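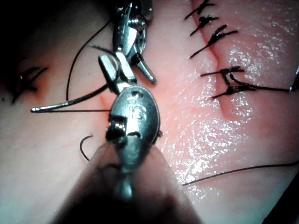
Filing a written comment on a state health bill

Find the bill number on the legislature's website and check that the comment period is open. In Durberg it closes at 5 p.m. on the Tuesday before the hearing.

Open the comment form and select "for," "against" or "neutral." The text box takes up to 2,172 characters – spaces included. Cite the section you are addressing in the first line.
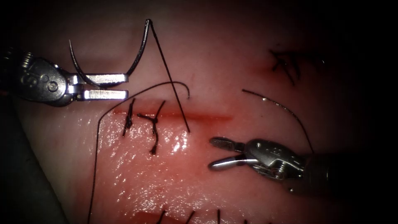

Curved needle held in the jaws of a needle driver.

Attachments must be PDF files of 10 pages or fewer. Submit the form and save the receipt number. To correct a comment, file a new one and enter the old receipt number under "Replaces."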